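Kasen

Command-line tool for tagging, resizing and packing still images before they go into a static site. Reads PNG, TIFF and JPEG. Writes PNG or JPEG plus one plain-text index per folder.

Status: maintained, low activity. Written by Folke Haugland. Packaging and tests by Jeanine Nijs.

Requirements

A C compiler, make and zlib. The JPEG writer is optional and is left out of the build if the library is missing. There is no graphical front end.

Install

Unpack the archive, run make, then make check. The check target runs 23 tests and stops at the first failure. Copy the kasen binary to any directory on your path.

Usage

kasen pack SOURCE TARGET
kasen list TARGET
kasen verify TARGET

SOURCE is read recursively. Hidden folders are skipped unless --hidden is given. TARGET must be empty or must already hold a Kasen index. Anything else is refused with exit code 9.

Options

--width N sets the maximum width. The default is 400. Smaller images are never enlarged.
--rotate N accepts 0, 90, 180 or 270. Other values are rejected before any file is opened.
--profile keep | drop | convert controls embedded color profiles. The default is convert, which writes sRGB and removes the old profile.
--strip removes text chunks and camera metadata. It does not touch the color profile - use --profile drop for that.

Renders

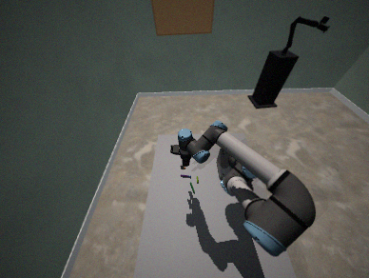
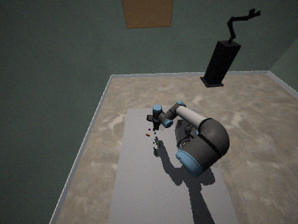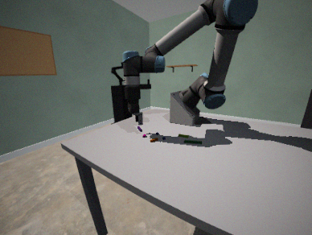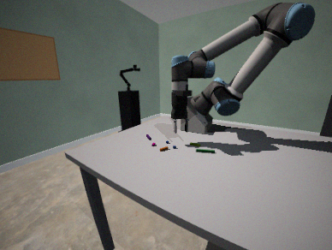
Index format

One line per file, fields separated by tabs: checksum, width, height, output name, source path. Lines are sorted by output name, byte order. Paths use forward slashes on every platform. A tab or newline in a source path is written as a backslash escape. A literal backslash is doubled.

The index is rewritten on every run. Edits made by hand are lost. Notes belong in a separate file with the .note extension, which pack and verify both ignore.

Known problems

16-bit TIFF is reduced to 8 bits without dithering. Large areas of even tone may show banding.

CMYK input is skipped with a warning. The exit code is still 0, so scripts should read stderr.

verify compares checksums only. It will not report a file that is in TARGET but absent from the index.

On file systems that ignore case, two sources named Zullby.png and zullby.png end up with the same output name. The second one wins. A fix is planned but needs a change to the index format - old indexes would have to be rebuilt.

Compatibility

Indexes written by Mesero, the predecessor of this tool, can be read by list but not by verify. Run pack again on the original sources.

Last updated: July

Contact: Jeanine Nijs | © Folke Haugland | Back to top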